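Stondix calls it a "soft fault." The hand stops closing, the status light stays green, and the log says the grip finished fine. I got 209 of those in July, on a Drallow controller that was supposed to catch them.

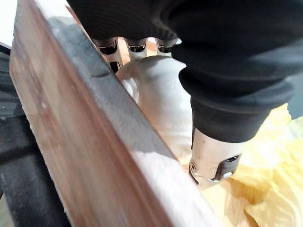

Support told me to update the firmware, so I did, 2 times. Same thing. Then they blamed the glove, then my cables. I have my doubts about all of it. A hand that reports a good grip when it has stopped short is a safety problem, and I don't care how green the light is. I've wired in my own stop button and asked Lucero for a quote on a separate force sensor.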